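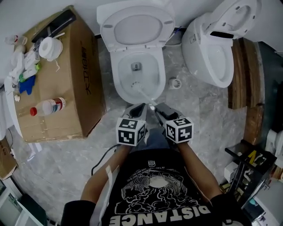
Toilet keeps refilling for a few seconds all night long, is it the flapper?

Posted by Zulema Ojeda

Hi all! First house, first plumbing project, and I'm weirdly excited about it. Every 8 minutes the tank hisses, fills for a moment and stops. I timed it from 10 at night until I fell asleep. I put food coloring in the tank and the bowl turned blue, so I know water is getting past something. The water bill went up in June too. Do I buy a flapper, or the whole kit with the fill valve?

Leif Nyberg

Flapper! You already did the best test there is, good for you. Shut off the water, flush, unhook the chain and take the old flapper to the store so you can match the size. Run your thumb around the rim of the drain while it's off. If you feel grit or a chip, wipe it down with a scouring pad before the new one goes on. Mine took 6 minutes and I was grinning the whole time.

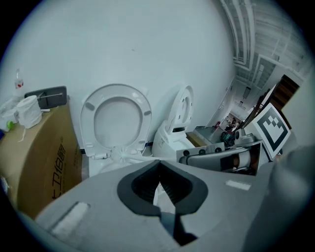 Róisín McGrath

Leif is right about the flapper, but please check the chain as well, Zulema! I bought two flappers before I noticed mine was so tight it was holding the thing open a hair. You want a little slack, maybe half an inch. And for the food coloring test, leave the seat up, like on the white toilet in the photo, so you can keep an eye on the bowl without touching anything. Give it half an hour and don't flush. Once the new flapper is in, do the test again. It's so satisfying when the water stays clear!!

Bjarke Frandsen

just get the kit

Zulema Ojeda

Chain was fine, flapper was all warped on one side. New one's in and I haven't heard a hiss since dinner. Thank you!! Doing the upstairs one next.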